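Print this thread | E-mail this thread

Blocking a lace shawl in humid weather?

purlygates
I finished the big one!! Four months on the needles and I bound off at 2 in the morning because I couldn't stand to leave the last edge for another day. It's the Jodine shawl, the half circle with the leaf border, in the Gajewski laceweight (one skein, 600 yards, and I had a tiny ball left over the size of a walnut). I am so happy with it I keep petting it.

Now I have to block it and it's sticky as soup in Durkham. Last summer I pinned out a much smaller one and it stayed damp for days and smelled like sheep. Do I wait for fall or go for it? I have wires, pins, foam mats and zero patience.
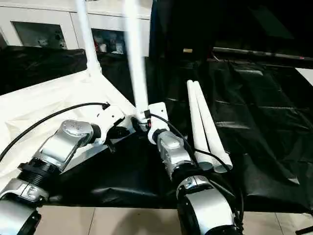 Loukia Stefanou
Go for it! I block all summer. Roll it in a towel, stand on the towel, then do it again with a dry towel. People skip the second towel and that's where the days of damp come from. Then a fan, aimed across the mats and not straight down.

hankyarn
I'd wait, sorry. Lace needs to dry under tension and if the air is full of water it never really sets. I did a stole in July and the points had gone soft by September. Did the same stole again in winter and they're still crisp.

Loukia Stefanou
Hank, was that the same yarn both times? Superwash does that to me in any season.

hankyarn
First one was superwash, yes. Second wasn't. Okay, point taken, but I still like winter better.

purlygates
Mine is plain old wool, no superwash! That settles it, I'm doing it tonight. I'm going to soak it for 15 minutes, do the two towels and run the wires through the straight edge first — I always start with the points and then the top comes out wavy.

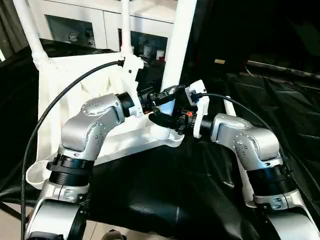
Then the spine gets pinned, and after that every leaf tip gets its own pin, even if it takes me all evening. I love this part, it goes from a crumpled dishrag to LACE right under your hands.

mossstitch_mo
Ooh, please tell us how it goes. I have the same pattern in my queue and I'm scared of the border. Is the chart as bad as they say?

purlygates
Not bad at all once you've done one repeat! Row 4 looks wrong until you get to the next one, so don't rip it out like I did.

hankyarn
Use rustproof pins, whatever you do.

Recent threads
Hurport yarn crawl in March, who's in?
Sock heels that don't leave holes
Cotton for dishcloths: favorites?
Fixing a dropped yarn over three rows down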